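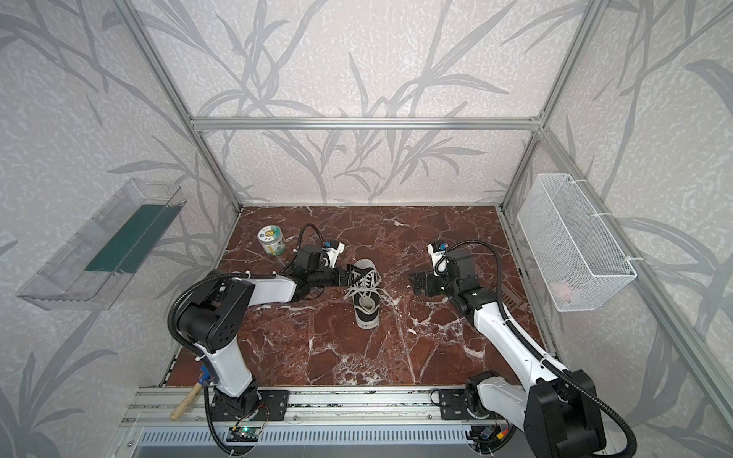
Section 7: Lacing and Care of Canvas Footwear

This section applies to all canvas shoes issued under the Civico uniform programme. Shoes are to be laced on a firm, level surface at standing height. A black canvas shoe with white laces is placed with the toe towards the front of the work surface and the laces left loosely untied, so that both ends can be reached.

1. Clear other articles, such as tape, combs and utensils, away from the shoe.

2. Draw the tongue upright and even out the two lace ends.
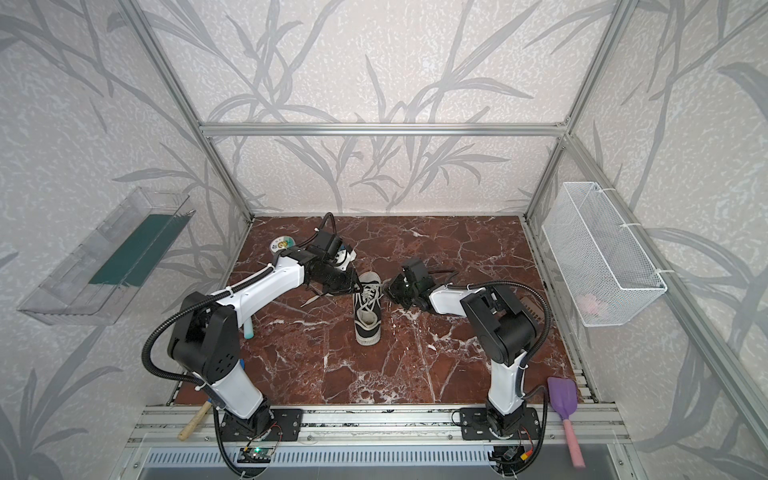
Temitope Isah asks that left and right shoes be laced to the same tension, as uneven pairs have been returned to the Goltness store.

3. Tighten from the toe upwards, one row of eyelets at a time.

Caution: Do not pull on the plastic aglet. Grip the lace itself.

4. Inspect the rubber midsole. Grime settles in the fine vertical ridges along the sidewall and should be brushed out before the shoe is stored.
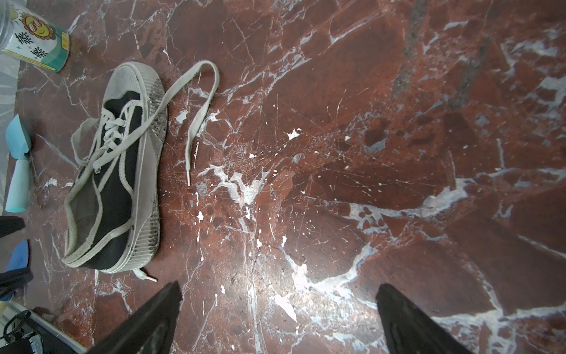

5. Tuck in any long lace end and return the pair to its shelf. Replacement laces are ordered under item 2292.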